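Search this site Enter keyword Go

Home Shop Recipes Jobs and notices Contact

We use cookies to remember your basket. Accept Settings

Packer and shelf assistant, dry goods and spices, Grommont

Drellach sells dry groceries by post and over the counter. We are looking for one person to join the packing room at our Grommont shop from June. The post is part-time, 14 hours a week, worked over three mornings. It is a permanent job and there is no evening work.

The packing room holds the spices, dried mushrooms, noodles, teas and sauces that go out in customer orders. At present we keep 857 different lines, and most of them are small boxes, jars and packets. A fair share have labels in Chinese, Japanese or Korean. You do not need to read any of these languages. Every shelf has a number and a printed card, and you will match the one to the other.

What you will do

Pick orders from the shelves using a paper list, check each item against the list, and pack it. Glass goes at the bottom with card around it. Boxed seasoning goes on its broad side, never on end, and nothing heavier than a packet of noodles goes on top of it.

Unpack deliveries and put new stock behind old stock. Look at the date on every item -- on some boxes it is printed on the end, on others it is on the base.

Set aside anything with a crushed corner or split wrapping. These go on the returns shelf with a note saying where they came from.

Wipe down the tables and sweep the floor at the end of the morning.

What we ask for

You should be able to stand for most of a shift and lift 14 kg. Strong smells should not bother you, as the room smells of star anise and pepper all year. Experience in a shop or stockroom is useful, but we will train someone who has none. Neat handwriting helps with the returns notes.

You will learn the seasonings first, as they make up the largest section and several are sold under similar names. Shisan Xiang, or thirteen-spice, is one that customers ask for a lot. 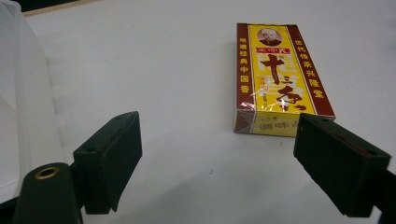

Kohei Yokoyama writes that the thirteen-spice was the first thing he learned to find without the list -- go by the big characters, he says, and leave the small print until you check the date. He adds that the jars take longer to learn than the boxes.

To apply, send a short letter and the name of one referee to the Grommont shop, or hand them in at the counter. Please quote reference 171. The closing date is 16 May 2023. We reply to every applicant.

Previous notice Next notice Back to jobs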